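Skaltitz Hand Recorder, Model 2

Home / Data collection / Hand tools

The Skaltitz Hand Recorder is a gripper you hold in your own hand. You pick up and put down things the way you want the robot to do it later, and the tool stores the wide-angle video together with the opening of the two fingers. No robot arm is needed at the recording place.

In the box: gripper with camera, 2 spare finger pads, charging cable, memory card. One charge is enough for 476 short recordings. The Studimus software sorts them by task and marks those where the camera lost its position. It reads also recordings from the older model – please update the software first.

Weight and finger opening are in the data sheet. Delivery from our Lomthorpe store takes 13 working days. For orders of 32 pieces or more, please write to us.

Small cosmetics tubes are a good first task, held upright between the pads.

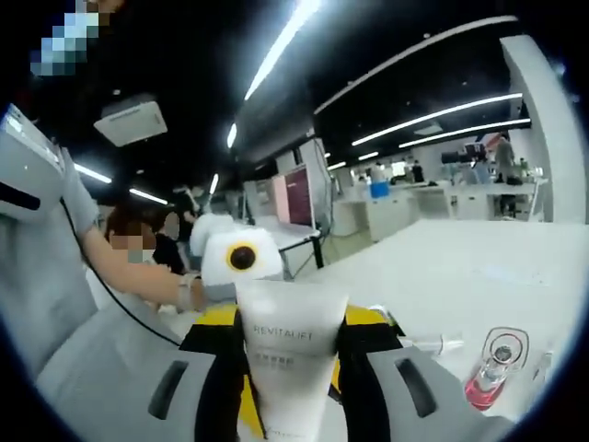 Liao writes that new operators close the fingers too fast in the first hour, and that it helps to delete these recordings before training. We now deliver a short practice plan with every set.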